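Planning and Budgeting for Automation
Session 6 handout - consumables, spares, and the stuff that isn't on the quote
Bring this Thursday. Budget sheets due same day, start of class.

Recap from session 5

Purchase price is the easy number. Everybody gets it right because the vendor hands it to you. Last week's Dovness worksheet: most groups had the arm, the controller, the table and the install. Two groups had training. One had spares. No one had the hand tools used for collecting demonstrations, which is today.

Remember the three columns. Buy once / buy again / pay people. If a line doesn't fit in a column you probably havent understood the line yet. Ask.

Hand-held grippers as a budget line

Cheap next to an arm, so they get bought out of leftover money and no one plans for them. Mistake. They get used all day by human hands and they wear faster than the thing they're standing in for.

What to price, per unit:
- the gripper body and fingers
- finger pads (buy again column!!)
- camera and mount
- screws, eyelets, cable, the small bag of parts
- charger or power lead
- case

Pads are the one that catches people. The working surface is soft, it has to be, and soft things tear. Paper is bad for them. Covers, page edges, card stock, anything with a corner you need to pinch. If your task list has books on it, plan for more pads than a task list with cups.

Working example for the rest of the handout: Ganthorpe, a used book and magazine seller that wants to automate sorting and shelving. They are at the collecting stage. Picking up paperbacks off a table, over and over, different sizes, different covers. Pads at this point in their life are what you are costing:

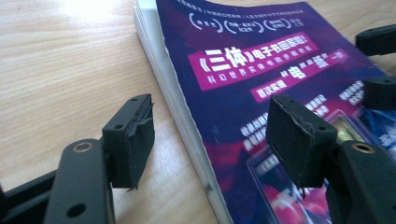
Jolien Van Acker wrote in after reading last year's version of these notes and disagreed with the spares figure. Her point was that you shouldn't budget pads by the month at all, you should budget them by the number of grasps, and have the operators log it, since a slow month and a busy month look the same on a calendar and nothing alike on the pads. She also asked why we don't set a replacement rule in writing before the purchase order goes out.

Fair on both. I've changed the exercise. By grasps from now on, and the rule goes in the plan. Write it so a tired person at 4:30 in the afternoon can apply it: what does a pad look like when it's done? Torn on the inner face? Frayed at the tip? Peeling at the corner? Pick one, write it down. "When worn" is not a rule.

Numbers for the exercise (use these, not your own)

Set of pads, one gripper: $12
Grippers in use: 2
Complete gripper, Lenihan quote: $421 each
Complete gripper, Skirkow quote: $302 each

Skirkow is cheaper up front. Before you pick it, read the terms. Pads on the Skirkow unit are glued, so a change means the finger comes off and goes back to them. Lenihan pads come off with two screws. The handout doesn't give you a downtime cost on purpose, you have to estimate one and defend it.

Do the sum for one year, then find the number of pad changes where the two quotes come out even. If your group thinks they never do, show why.

Things to check before signing anything
- Lead time on spares. Not on the unit. On the spares.
- Can you buy pads seperately or only as a kit with fingers
- Minimum order
- Is there a second supplier, or can you cut your own from sheet
- Who changes them, and is that person's time in column three
- Shelf life. Some rubbers and foams go off in a drawer

Also test objects. They get bent and scuffed and have to be replaced too, and students always leave them at zero. Ganthorpe can pull from its own stock, your client may not be able to. Magazines go soft at the corners and then they don't handle like new ones. Decide if you care. If the finished system will only see clean stock, old test copies are teaching it the wrong thing, so there's money there.

Timing

Order pads with the first purchase order. Getting a $12 item through purchasing on its own takes as long as getting an arm through, ask anyone in the August intake.

For Thursday
1. Completed sheet, three columns, both quotes
2. Your replacement rule, one sentence
3. Your downtime estimate and where it came from
4. Break-even number of pad changes

Groups same as before. One sheet per group, names on top, please staple. Reading for session 7 is the service contracts packet, skip the appendix.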